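Handheld Grippers and Collection Rigs > Good practice > House rules for cable tasks, version 2, please pick holes

mszewczyk
Posted 30th July

Hi all! Maja Szewczyk here, I look after the demo collection side at Drodovden. We've finished the first 2000 cable episodes with the handheld grippers and I'm so happy with how the data looks that I finally sat down and wrote the rules out properly. Until now they lived on sticky notes and in my head. Please tear them apart before I make everybody sign them!

1. One cable on the table at the start of an episode, unless the task sheet says two.
2. Fingertips checked at the start of every block. If a yellow tip has a nick or turns on its mount, swap it and write it in the log.
3. Start with the fingers over the cable and hold still for a two count.
4. Approach along the cable if you can. Crossing it at an angle is allowed, but tag it.
5. Failed grasps stay in. Tag them and carry on. Do not sneak in a second try and call it the first.
6. Free hand stays off the table.
7. If two people are working the same table, only one moves at a time until both have done the solo set.
8. Stop after 19 episodes and rest your wrist. Yes, even if you feel great.
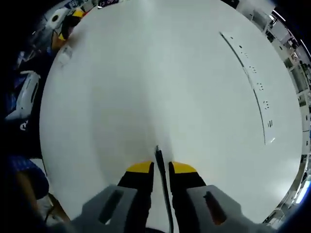 Start position for rule 3, cable between the tips.

The white surface has been wonderful for us, by the way. A black cable on it is so easy to find, even a thin one. I'd love to hear what other groups do about rule 4, that one had the most arguing behind it.

torquewrench_ed
Reply #2

Love this, and love that rule 5 is in there in plain words. We lost weeks to people quietly redoing things.

I'm going to argue with rule 1 though. One cable on a clean white table is the easiest world there is. Our site (Chong, we do harness assembly) never has one of anything. If your whole set looks like that, the policy learns "dark line on white" and falls over the first time it meets a gray bench. I'd want a rule that says a fixed share of episodes must have clutter in view.

mszewczyk
Reply #3

Fair! Clutter is the next phase, we have 3000 episodes planned for it. I wanted the clean set first so new people learn the motion before they have to think about anything else. But you're right that the rules read as if clean is the goal. I'll add a line.

lintroller
Reply #4

Disagree with Ed, a bit. You can add variety later and you can't add consistency later. Clean first is fine so long as it's labeled clean. What I would change is rule 3. A two count is different for every person, mine is nearly twice as long as my coworker's (we timed it, great lunch break). Use a beep.

Also what's your rule for marks on the table? Lines, rulers, tape? If there's anything printed in view I'd say either write down where it is or cover it.

mszewczyk
Reply #5

A beep! So simple, I'm stealing it. And no, there's no rule for marks, which is a real hole. Going in as rule 9: anything printed or drawn on the surface gets noted on the task sheet, and it doesn't move during a block.

parallel_jaw
Reply #6

Can we talk about rule 7? I think it's too strict and it will cost you. Two-person episodes are where the fun is, and if people only ever take turns they learn a stop-and-go rhythm that's hard to shake. We let pairs move together from day one at Ono, slowly, with one person calling it. Never had a clash worth mentioning.

torquewrench_ed
Reply #7

"Worth mentioning" is doing a lot of work in that sentence, PJ.

parallel_jaw
Reply #8

Ha, OK. Two cracked tips in a year. I stand by it.

mszewczyk
Reply #9

Okay, so this is the part I care about most and I'm glad it came up. My worry isn't broken tips, tips are cheap. It's that when both people are moving, the one closest to the cable starts watching the other gripper and their own path gets jerky. You can see it in the trajectories. With one person hovering and the other doing the pick, both tracks come out smooth, and it's a joy to scroll through them.

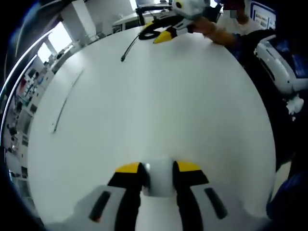
Two-Operator Work

Draft wording, going by what PJ said:

7a. The waiting operator keeps their gripper above the table, tips pointing down, and leaves the cable alone.
7b. The moving operator says "mine" at the start and "yours" when finished.
7c. Pairs who have both done the solo set may move together at half speed, with a caller.
7d. If the cable loops over itself, either person can call a stop. No explaining needed.

PJ, would 7c cover you?

parallel_jaw
Reply #10

Mostly, yes! I'd drop "half speed" and say "slow enough that the caller can finish a sentence." Half of what? But 7d is great and I'm taking it back to my team today.

lintroller
Reply #11

Small one on 7a: say how high. Our people drift lower and lower while they wait, and then the waiting gripper is in the way of the pick. We use one hand width.

torquewrench_ed
Reply #12

Hand width gets my vote too. Whose hand is a question for version 3.

Would you mind if I pass these to someone at Draretti? They're about to start with the same kind of handhelds and have no rules at all.

mszewczyk
Reply #13

Please do! Just tell them to wait for the new numbering, I'm moving the marks rule up next to rule 1 so the table setup is all in one spot. I'll post the clean copy in this thread once my crew has tried the beep.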